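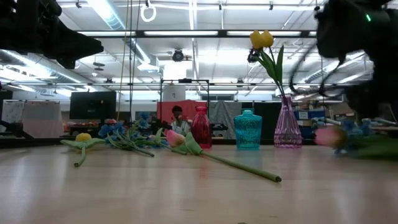

Ruth Ostrander
Fiction contributor

The bus from Tonholm let her off at the Clestell gate at 2 o'clock, and by then the parking lot was full. The sign said the first 100 visitors would get a mug. She did not get a mug.

She had worked for 40 years in the flower shop on Merkley Street and closed it in December. Her sister had mailed her the flyer. Robots arrange flowers, it said, with the hours and a map.

The lab was one big bright room with ducts across the ceiling. People stood along a strip of tape on the floor. On the long table were three glass vases, red, turquoise and purple, and artificial flowers lying flat. She could tell from where she stood that they were fake. Somebody in a white top sat on the far side of the table, facing the crowd.

The purple vase already had a yellow tulip in it. It stood too high. She would have taken a good length off the stem.

"Is it going to drop one?" asked a boy next to her.

"Everybody drops them," she said. "I dropped a whole bucket once, at the Jardine wedding."

The arm on the right came across with pink and blue in its grip. It went slowly, and then all at once it went fast, and the people near the tape leaned back. A little green light was on near the top of the gripper. She watched the wrist. In the shop she used to turn the vase with her left hand while she worked with her right, and she looked to see if the other arm would do that. It hung over the left side of the table and waited.

"Too many," she said. "Put the blue down first."

The boy looked at her. "It can't hear you."

"I know that."

Her bus went back at four. She had two hours and nowhere else to be, so when the boy's mother called him over to the snack table, she moved into his spot, closer to the turquoise vase - the one she would have started with - and put her purse down between her feet.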